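Evaluation of the Ulletti Desk-Care Kit for Light Office Cleaning Tasks
Final report, robotics project course, November

1. Background

The Ulletti desk-care kit is sold as an add-on for small robot arms. It consists of a two-finger gripper, a wrist camera, a mounting plate and a software package with trained behaviors for wiping, folding and clearing objects on a desk. The distributor, Prorkow, offers it on loan to teaching labs for one term. Our group received a kit under that program and was asked to judge whether it could be recommended for purchase by the department.

The report covers installation, the cloth-handling behavior and the support service. The clearing behavior was left out. It needs a second arm, which the loan does not include.

2. Installation

The mounting plate fit our arm without modification. The gripper cable did not. The connector supplied was the older type and an adapter had to be ordered through Prorkow. Until it came we worked only with the wrist camera and the calibration tool.

Calibration is done with a printed board laid flat on the work surface. The manual gives the board position relative to the robot base, but the drawing and the text disagree on which corner is the origin. We followed the text. The resulting offset was small enough for grasping soft objects and too large for anything that has to be inserted or stacked.

The software was installed on a lab workstation. The package comes with its own version of the camera driver, which conflicts with the one used by the other course projects, so a separate user account was set up for it. Disk space should be checked beforehand: the trained models and the sample recordings are downloaded together and cannot be selected separately.

3. Task definition

The kit documentation describes wiping as a sequence of approach, grasp, drag and release. We chose a laptop lid as the target surface. It is a common object in an office, it is thin, and it reflects light, which the documentation lists as a known difficulty. The cloth is microfiber. Other items may be on the desk but must not be touched.

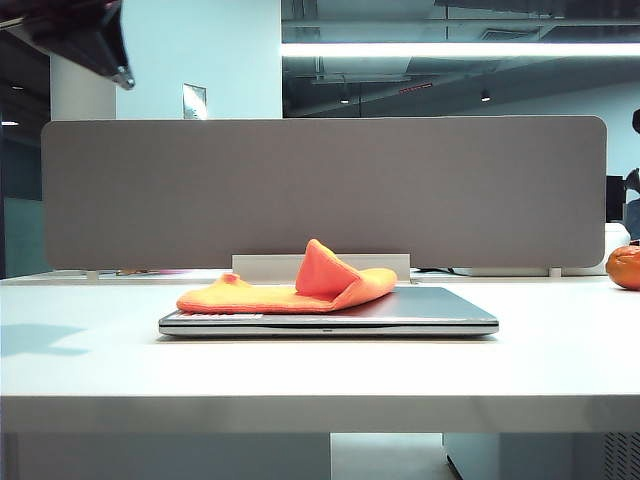

Figure 1. Workspace with laptop, microfiber cloth and divider panel.

The desk is in an open office and the lighting was not controlled. We considered moving to the darkroom used by the vision course and decided against it, as the kit is advertised for use in ordinary offices.

A run was scored as complete if the cloth was grasped on the first attempt, moved along the lid and released with the laptop still in its starting position. Shifts of the laptop were judged against pencil marks on a paper template, which was placed before each run and removed before the arm was enabled. Runs stopped by the operator were scored as failed regardless of the cause.

4. Perception

The wiping behavior takes two inputs, an overview image from a fixed camera and a close image from the wrist. The overview image is used to find the target object and the cloth. The wrist image is used to select the grasp point. According to the documentation the grasp point should be a raised edge or fold, and the software ranks candidates by height above the surface below.

Our recordings contain 3841 wrist images. After removing images in which the arm hid the cloth or motion blur made the edge impossible to locate, 2433 were kept for labeling. Two members of the group labeled the full set separately. Where the labels disagreed, the image was discussed and given a joint label.

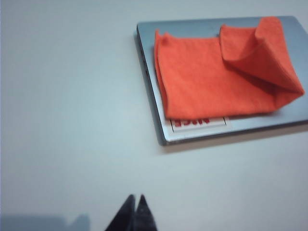
Labeling was slower than planned, mainly because the rule for a usable grasp point had to be rewritten twice. The first version accepted any part of the cloth that stood clear of the lid. This produced disagreements whenever a cloth had more than one raised part. In the view reproduced with this section, the small tuft at the upper left corner of the cloth and the large curled flap on the right both met the rule, although only the flap gives the fingers enough material to close on. The final version requires a minimum free length along the fold. It also tells the labeler to ignore shading within the fold and mark only the outer edge of the fabric.

The software's own ranking was compared with our labels. Agreement was good for single folds and poor for cloths lying flat, where the highest candidate was often a seam or wrinkle. There is a setting for minimum candidate height, but it is not exposed in the graphical interface and must be changed in the configuration file.

5. Motion

Approach speed is limited to 900 mm per minute in the teaching version of the software. This limit cannot be raised. It makes the runs long but was useful when checking finger clearance by eye.

The main weakness is the drag phase. The behavior assumes a constant surface height and does not use force feedback, even when the arm provides it. On a rigid table the error is absorbed by the cloth. On a laptop, a calibration error in height leads either to no contact or to enough pressure to slide the computer. Adding thin rubber pads under the laptop reduced the sliding, but this changes the task and those runs were recorded separately.

Release was reliable. The fingers open fully and retract straight up before the arm moves sideways.

6. Support and alternatives

Questions to Prorkow were answered in writing. Answers on hardware were specific. Answers on the software referred us to the manual in most cases, including the question about the origin of the calibration board.

For comparison we read the public documentation of the Dastside gripper package. It includes force control but no trained cloth behavior, so the wiping motion would have to be programmed by the students. We did not test it.

7. Conclusions

The gripper and wrist camera are suitable for teaching. The wiping behavior works as a demonstration on a fixed, rigid surface and should not be used on equipment that can be moved or scratched without adding force limits. We recommend purchasing the hardware only, if Prorkow will quote it separately, and writing the drag phase as a follow-up project based on the Stojanović controller already used in the second-year lab.

The labeled images and the revised labeling rule are stored with the project files. The adapter cable is to be returned with the kit.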